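Gathering Demonstrations for Cloth Tasks
Handout 5, Course on Robot Learning from Examples
Lecturer: Hidayah Pangaribuan
Lab assistant: Vaughan Costigan
Version of 12th February

Before you read

In the last handout we looked at how a policy is trained when the examples are already given. Now we go one step back and ask where the examples come from. Please read all of it before the lab session, also the part about rejected episodes. Last year many students skipped it and then had to record again.

5.1 What we call a demonstration

A demonstration, in this course, is one complete performance of one task by one person, with the hand-held gripper, from the start signal to the stop signal. We also say "episode". The two words mean the same thing in the Jerska software, but the menus use only "episode", so please get used to it.

An episode has three streams: the pictures from the camera on the tool, the opening width of the fingers, and the path of the tool in space. The three streams must share one clock. If the clock of one stream is shifted even a little, the learner will see the fingers closing before the cloth is reached, and it will learn exactly this.

Note that the learner does not receive your intention. It receives only the streams. If you know where the sleeve is because you put it there yourself, but the camera never saw it, then your movement looks to the learner like a guess.

5.2 Why cloth is a difficult case

A rigid object, for example a cup, has a position and an orientation, and with six numbers we have said where it is. For a sweater there is no such short list. Each fold can lie in a different way, one layer can hide another, and when you pull at one place the cloth moves in a different place also. For this reason we need more episodes for cloth than for cups, and the episodes must be more different from each other.

There is a second difficulty, which students often find only in the lab. When the fingers close on a knit, the cloth gathers between them. From the camera on the tool, a large part of the lower view can then be filled by fabric, and a finger may be hidden by it.
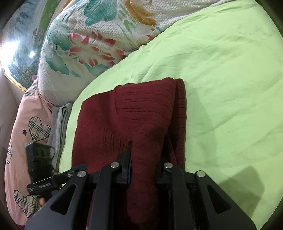 The finger width stream is therefore not a luxury. When the picture alone cannot tell how far the fingers are closed, the width can still tell it. In the lecture I will show what happens if we train the same network without this stream. Please try to predict the result before you come.

Ribbed fabric deserves a remark of its own. Ribs give the network a direction to hold on to, and a fold is easy to see where the direction of the ribs changes. Smooth fabric of one color does not offer this. If your set contains only ribbed clothes, the result on a smooth shirt will probably disappoint you.

5.3 The surroundings belong to the data

Beginners like to clean everything away and record on a bare table. It is understandable, but the model should later work in homes, and in homes there are patterned sheets, other laundry, and shiny things on the wall. We want strong colors, prints and reflections in the set. Change them between episodes, and never during one.

For the lab you will change the following:
the sheet or cover under the garment
the other fabrics lying next to it
the direction of the light
the starting fold of the garment
your own standing position

Do not change the garment and the sheet always together. If the red garment is only ever seen on the green sheet, the network may use the sheet to recognize the garment. Vaughan keeps a table of the pairs that were already recorded. Look in it first.

5.4 How to move

Move slower than you would with your bare hand, but do not stop in the middle. A long pause teaches the model to pause. Approach the cloth with open fingers, close them in one movement, and lift only after they are closed. If the grasp fails and you can recover in a natural way, continue, and write "recovery" in the notes field. Such episodes are valuable. In the Lubis set, which we use for the homework, there are 1,638 episodes and 900 of them have the note filled in. I wish it were all of them.

Keep your free hand out of the task. If you help with it, the episode is rejected, even when the fold is beautiful.

5.5 Rejected episodes

An episode is rejected when the clock is lost, when the tracking jumps, or when the free hand does part of the work. A clumsy episode is not rejected. Some students delete their clumsy ones out of shame, and what remains is a set where everything goes well, and the robot then has no idea what to do after a bad grasp. Mark it and leave it in.

The decision is made by 2 people, the one who recorded and one other. If they disagree, keep the episode and write both opinions in the notes.

5.6 Homework

a) Take any episode from the Lubis set and draw the finger width over time. Mark the moment where you believe the cloth is held, and explain how you decided.
b) Find a place in the same episode where the camera picture is not enough to choose the next action. Which stream helps?
c) Suggest one change in the surroundings which is missing in the list of section 5.3.

Hand in your answers on one page, on paper, to Vaughan before the lab session. Charge the tools after use, please.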